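Lecture 6: Recording Demonstrations by Remote Control

Reading for this week: chapter 2 of the course reader.

In kinesthetic teaching, a person moves the robot's arms by hand and the joint angles are recorded. In teleoperation, the person stays off the robot and sends commands through a handheld device. Both give the same kind of data: a list of robot states with an action for each. We use teleoperation in the labs, in simulation first. 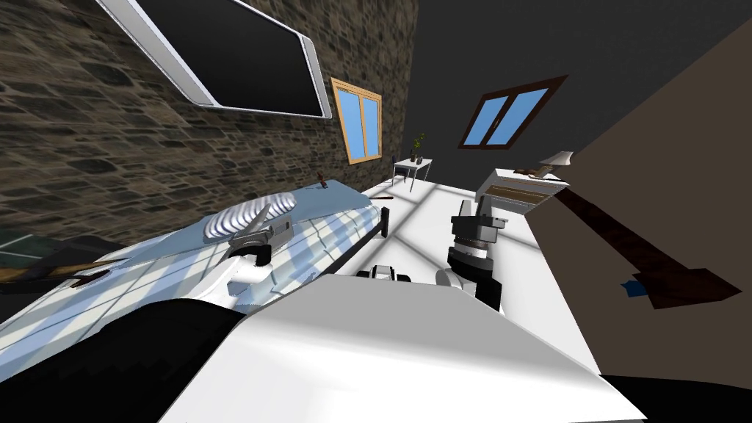 Source: Gadico simulator, bedroom scene. Course material, Jan 3, 2022.

The operator works from a view like this one, with a gripper on each side of the body and the bed within the left arm's area. Depth is hard to judge on a flat display. Approach the pillow slowly, and stop before closing the fingers.

Lab task: record 6 demonstrations of lifting the pillow. Keep each one under 200 time steps. Save failed attempts in a separate folder. Use random seed 123 so that we can compare results.

Hand-guided teaching is covered in March.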